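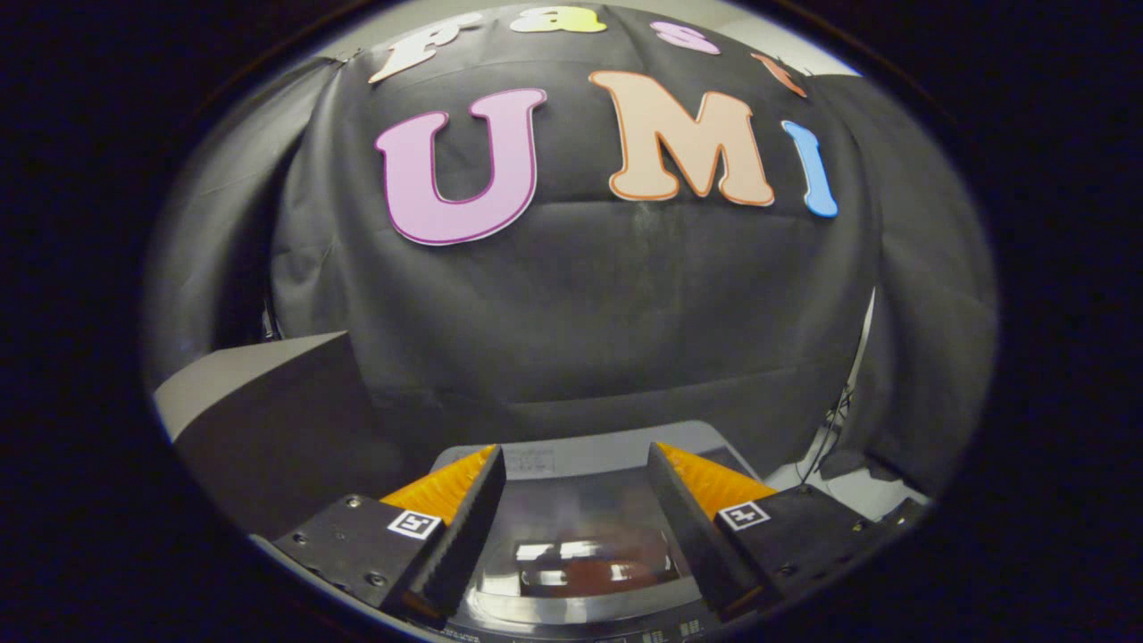
Figura 6-2. Pinza manual abierta ante el fondo de tela negra, con los marcadores visibles en ambos dedos.

6.2 Pérdida de lectura de la apertura de la pinza

Síntoma: la estación Vuduner muestra el aviso 687 («apertura no válida») durante la grabación o al revisar una toma. El valor de apertura queda fijo o salta entre dos extremos.

Causas habituales: marcador sucio o despegado, dedo montado con holgura, reflejo sobre una superficie brillante próxima a los dedos.

PRECAUCIÓN: No introduzca los dedos de la mano entre las almohadillas mientras acciona el gatillo. El muelle de retorno cierra la pinza sin aviso.

Procedimiento

1. Detenga la grabación y marque la toma como dudosa. No la borre.

2. Abra la pinza por completo y compruebe en la vista en directo que los dos marcadores cuadrados aparecen enteros.

3. Limpie ambos marcadores con un paño seco de microfibra. No use alcohol: ataca la tinta de las etiquetas Dalen.

4. Revise la fijación de cada dedo. Si hay juego lateral, apriete los tornillos del soporte en cruz.

5. Compruebe que las almohadillas naranjas están asentadas en toda su longitud. Sustituya las que presenten grietas o nervios desgarrados.

6. Si trabaja con bandejas de interior brillante, gire la pieza o baje la luz frontal hasta unos 800 lux, medidos sobre la mesa.

7. Cierre y abra la pinza seis veces, despacio. La curva de apertura debe ser continua.

8. Si el aviso desaparece, repita la calibración de apertura (apartado 6.3) antes de grabar de nuevo.

Nota: el fondo de tela no interviene en la lectura de la apertura. Moverlo o tensarlo no corrige el aviso 687.

Nota: los cables que cuelguen junto a la zona de trabajo deben recogerse antes de reanudar. Un cable enganchado en un dedo puede desplazar el soporte y provocar el mismo fallo.

ATENCIÓN: No entregue para entrenamiento tomas con el aviso activo. En el puesto de Brotcombe, un lote grabado en noviembre con el dedo derecho flojo hizo que el brazo cerrara antes de tiempo y golpeara la bandeja. El informe de Rasha Khoury se conserva con la documentación del puesto.

Si el aviso persiste tras dos calibraciones, retire la pinza del servicio, etiquétela y envíela al taller de Greltley con el registro de la última sesión.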